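4 Caring for your mattress and bedding

This section applies to the Trallo 2 mattress and to the washable cover supplied with it. If you have the Trallo with the fixed cover, skip steps 3 to 8 under "Washing the cover" and go straight to "Spot cleaning".

4.1 Before first use

1. Unroll the mattress on the bed base with the label at the foot end.
2. Cut the outer wrapping with blunt scissors. Do not use a knife.
3. Open a window and leave the mattress uncovered for 6 hours. Overnight is fine.
4. Press along each edge with the flat of your hand. Any dip should fill out once the mattress has been left to rise.

CAUTION: Keep the wrapping away from babies, small children and pets.

Note: The corners are the last part to reach full height. A cold bedroom slows them down, so turn the heating on in winter if you can.

4.2 Stripping the bed

1. Take off pillows and duvet first and put them on a chair, not on the floor.
2. Clear clothes and other cloths off the bed before you lift the sheet, or they end up rolled inside it.
3. Free the sheet at the foot end, then at the head.
4. Fold the sheet in towards the middle so that dust and crumbs stay inside.
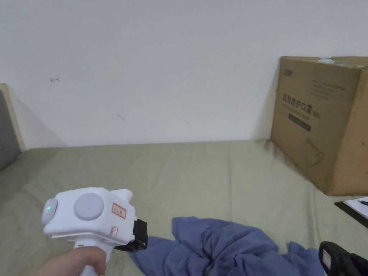 Fig. 4a. Blue cloth on the bed.

Leave the bed bare for as long as the day allows. If you strip it on a Friday morning and make it up again at night, that is enough airing for the week.

4.3 Washing the cover

1. Find the zip. It starts at the corner nearest the label.
2. Open it all the way round. Stop and free the cloth if the zip catches.
3. Lift off the top half of the cover. The bottom half stays on the mattress.
4. Close the zip on the part you have removed.
5. Turn it inside out.
6. Wash on a gentle cycle at the temperature shown on the sewn-in label, with half the usual amount of powder.
7. Dry flat or over two lines. Do not tumble dry.
8. Refit when fully dry, starting at the label corner.

CAUTION: Never wash the foam core or soak it with water. Do not use bleach on any part.

Note: Dark bedding can leave colour on a pale cover for the first few washes. Wash new sheets on their own before putting them on the bed.

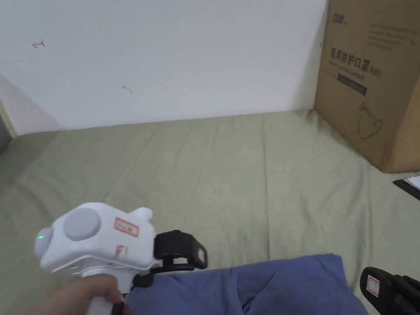 Can I use the mattress while the cover is in the wash?
Use it with a fitted sheet over the foam for a night or two, and put the cover back as soon as it is dry.

4.4 Spot cleaning

1. Blot the mark with a dry white cloth. Do not rub.
2. Mix a little washing-up liquid with cool water and dab it on with a second cloth.
3. Dab again with plain water.
4. Let the patch dry in moving air, away from direct heat.

4.5 Turning

Turn the mattress head to foot every 2 months. Do not flip it over. Two people should do this, one at each end, with knees bent.

4.6 Spare covers

Order by part number 1158 (single) or 79 (double) from the Triltberg spares desk. Give the size printed on the label when you order. Zips are not sold separately.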